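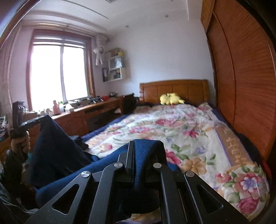

Day two of the couch-to-whatever plan

Home Diary Training Log Recipes About

2018-01-03 · 2 min read

Legs are toast. I did the second run this morning before work, out past the Trullero bakery and back along the canal, and I had to walk the last stretch because my left calf went tight as a drum. I'm not counting that as a fail! The plan says run ninety seconds, walk two minutes, repeat until you hate everybody (my wording), and I did nearly all of them.

The new shoes are from Nomusport, bought with the gift card I'd been sitting on since my birthday, and they're so much better than the old pair that I feel a bit silly for waiting. I went up half a size like the guy in the store told me to. There's still a rub at the back of the right heel, so tomorrow it's the thick socks, and if that doesn't do it I'll try lacing them the other way.

Food: oatmeal, then soup, then way too much cheese. I'd meant to make the lentil thing but the Stöcker pot still has burned rice welded to the bottom and I couldn't face it (it's soaking, again).

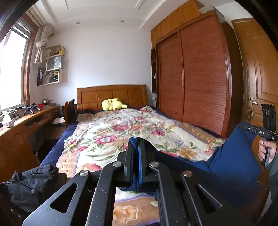 Sleep is the part I really want to fix this year. I got to bed at a decent hour last night and then lay there until almost 2, thinking about the Cikmont 10K and whether February is a completely nuts time to run one. It probably is. I was too hot, then too cold, then too hot again, and you know how it goes, by the end everything's bunched up over one side of the bed like that big blue cloth and you're lying there with one foot out in the air. So tonight it's no phone after dinner, no tea, window open a crack, and I'm going to read the boring library book until my eyes quit.

Money jar is up to $260, by the way, with the entry fee already taken out. I want 90 more before I let myself look at running jackets, and I've been looking at running jackets all day.

Rest day tomorrow. I'll stretch the calf and finally scrub that pot.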